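How a Robot Arm Learns a Sorting Job

A page for ages 9 to 12 from the Drorcombe School Robotics Club

A robot arm is a machine with joints, a bit like your shoulder, elbow and wrist. Each joint has a motor. A computer tells every motor how far to turn and how fast. When all the motors turn by the right amounts, the end of the arm arrives at the right place.

The end of the arm usually carries a tool. Our club uses a gripper with 2 fingers. The fingers move toward each other to close and away from each other to open. They cannot bend. Your own fingers can bend, feel heat and tell wet from dry, so picking up a pencil is easier for you than for the arm.

What the club is building

This term the club is working on a sorting project called Brurura. The arm has to pick up small objects from a table and put each one where it belongs. In spring we take the project to the student robotics meet in Jedville, where teams from other schools bring their own sorting jobs.

The club has 4 teams. One team works on the gripper. One writes the program. One keeps the table and the parts in order. The last one tests everything and writes down the results.

How the arm knows where things are

A robot needs sensors to find out about the world. A sensor is a part that measures something and turns it into numbers. A thermometer is a sensor. So is the light meter that switches on a street lamp at dusk.

Our arm has two kinds. Inside each joint is an encoder, which measures how far the joint has turned. Near the gripper is a small camera. The camera moves when the arm moves, so its view changes all the time. An object that was in the middle of the view a moment ago may now be at one side.

The computer gets each camera picture as a grid of tiny squares called pixels. Every pixel is stored as numbers for color and brightness. The program has to work out from those numbers which pixels belong to the table and which belong to an object.

Some things make this harder:

Shiny metal. It reflects light, so one rod can look pale in one spot and dark in another.

Clear plastic. The camera sees partly through it, so the edges are hard to find.

Black things next to other black things. There is little difference between the numbers.

Cords. A cord has no fixed shape. Coil it a second time and it looks like a new object.
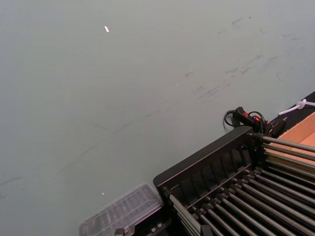
The work table from the arm's wrist camera, with metal rods in a black rack and a coiled cord behind it.

Look for the two tiny white specks on the tabletop. A person would ignore them. A program that has only been told "find anything that is not table color" may report them as objects. The testing team calls this a false find. The dark scuff marks can cause the same trouble.

Sơn Diệp, who leads the program team, added a size rule. Any patch smaller than 50 pixels is left out. The rule is simple, but it has a cost: a very small real object would be left out too.

Practice runs

The arm repeats the job many times. One try is called a run. The plan for Brurura is 400 runs before the meet. After each run the testers write down whether the object was picked up, dropped or missed. If the same kind of miss keeps appearing, the program team changes one thing and the runs continue. Only one thing is changed at a time. With two changes at once, you could not tell which one had made the difference.

Our coach, Grigoris Kourkoulas, checks the log sheet every Monday.

Words to know

Encoder: a sensor that measures how far a joint has turned.
Gripper: the part of a robot arm that holds things.
Pixel: one tiny square of a digital picture.
Run: one complete try at a job.

Try it at home

Put a coin, a clear cup and a piece of string on a table. Close one eye and look at them through a cardboard tube. Move the tube slowly from side to side. Write down which object is hardest to follow, then change the lamp or the window blind and try again.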